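Ladinis Robotics Program
@ladinis_robotics
Mon 27 November

1/ The Ladinis Robotics Program is posting an update on its household objects collection, which is carried out with our partner Fundico. The collection began in September. This thread covers the basket tasks, the rules our operators follow, and the changes that take effect with the next release.

2/ The purpose of the collection is to provide examples from which a control policy can learn to place food items into containers and take them out again. Each example is a complete attempt, performed by a trained operator through the arm and recorded from start to finish.

3/ The basket set now holds 459 accepted episodes. A further 140 are in review. Episodes in review are not counted toward the total and are not shared with partner groups until a decision has been entered in the log.

4/ Every episode is stored with at least two views. One comes from the wrist and one from a fixed position at the workspace. The views are kept as separate streams and are joined only by their time stamps. Groups that train on a single view may request that view alone.

5/ The wrist view changes a great deal in the course of an episode. When the gripper is low, the weave may be all there is to see, with one black finger at the corner. Reviewers are asked to keep such passages in full. A policy will meet the same views when it is running.

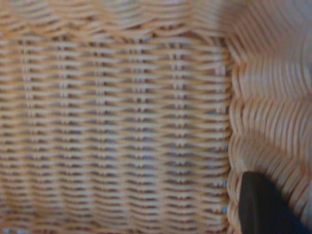 Rules for operators

6/ Before recording, the operator confirms that both streams are running and that the arm is at its home position. The task sentence is read from the screen and is not reworded. If the sentence does not match the objects on the table, the session is paused and the task desk is informed.

7/ Approach speed is left to the operator. We ask only that motion be continuous. Long pauses over the container have been the most common reason for returning an episode, and they are difficult to repair afterward. Trimming a pause leaves a jump in the joint readings.

8/ Light contact with the wall of a container is permitted. Contact that shifts the container must be marked in the notes field with the word "moved." The episode is then kept and labeled. It is useful to those who study recovery, and it should not be deleted by the operator.

9/ If an item is dropped, the operator may try again within the same episode. The limit is 5 attempts. After the last attempt the arm is returned home and the episode is closed with the outcome "not completed." Outcomes are entered before the next episode begins.

10/ Between episodes the item is placed by hand according to the start card. The card gives a position and an angle. Operators are reminded that the angle matters as much as the position, particularly for long items. A roll that always lies the same way teaches the policy very little about how to turn the wrist.

Start positions for the bread tasks

11/ The present cards for the bread tasks include starts in which the item lies inside the basket and starts in which it lies on the open table. For inside starts, the diagonal placements have been slower to collect than the straight ones. The two fingers must close across the roll, and the side of the basket limits how far the wrist can turn.

12/ The fixed view is the one on which start positions are checked. In the placement below, the striped roll lies diagonally on the woven floor, toward the left of center, with its lower end close to the front wall. The larger part of the open floor is to its right.
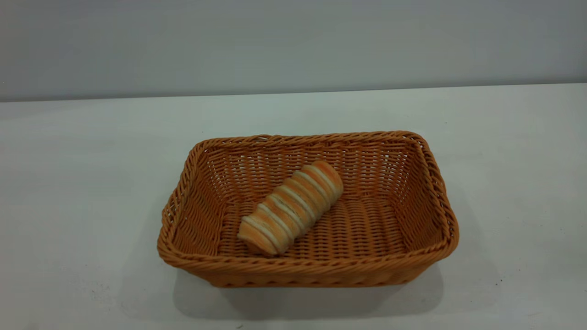 13/ Starts close to a wall will make up a larger share of the next round. In the first round, operators tended to set the item near the middle when the card allowed a choice. The revised cards no longer allow one. Each card names a single placement, and the cards are drawn in an order set by the scheduling tool.

14/ The table is to be kept plain for these tasks. Items from other sets are returned to the shelf before the first card is drawn. Small marks on the tabletop are acceptable and do not need to be removed in the middle of a session. Tabletops are cleaned at the close of each day.

Review and labeling

15/ Review is carried out by Bhuiyan, the labeling service engaged for this program. A reviewer sees the fixed view first and assigns an outcome without access to the operator's entry. The two entries are then compared. Where they differ, a second reviewer decides, and both original entries remain on file.

16/ Most disagreements concern the moment of release. Our guide previously stated that a placement was complete when the item was "in the basket." Reviewers asked whether an item leaning on the rim met that standard. Under the revised guide, the item must rest on the floor of the basket with the gripper fully open and clear of the rim.

17/ Episodes accepted under the earlier wording will be checked again. We do not expect many changes of outcome, but groups that have already trained on the September files should wait for the corrected index before reporting success rates by task.

18/ Segment labels will also be added. There are 6 for the basket tasks: approach, align, close, lift, carry, release. Boundaries are marked on the wrist stream and carried over to the fixed stream by time stamp. Segments may be left out where the episode does not contain them.

Access

19/ Files are distributed through the Plosance portal. Existing partner accounts remain valid and no new agreement is required for the basket set. Requests for single-view copies should state which view is wanted and whether joint readings are needed with it.

20/ Two matters remain open. The first is whether to publish episodes with the outcome "not completed" in the main set or in a separate one. The second is the treatment of episodes in which the operator changed grip partway through a lift. Partner groups are invited to send written comments on both through the portal.

21/ Comments on the second matter should include the episode number and the time at which the change of grip begins. General remarks on grip style are welcome too, but they will be held for the next revision of the operator guide.

22/ The corrected index will be posted to the portal under the same file name as the present one, with a new version number. Please check the version number before downloading again. Questions about accounts should go to the Plosance help desk and not to this page, which is not monitored for messages.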